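Why Wallpaper Patterns Repeat

Look closely at a papered wall. Pick one flower and search for its twin. Sooner or later you will find it, with the same petals and the same leaves.

Wallpaper comes in long rolls. The design is printed again and again down the roll. One full copy is called a repeat. If a repeat is 20 inches tall, the same flower comes back every 20 inches.

Strips must line up at the edges — if they don't, a flower gets split in two.

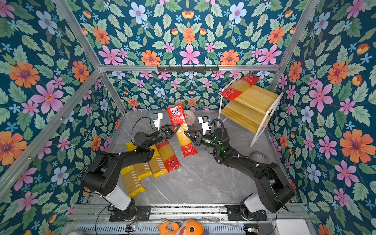 Flowered wallpaper with orange and pink blooms on deep teal.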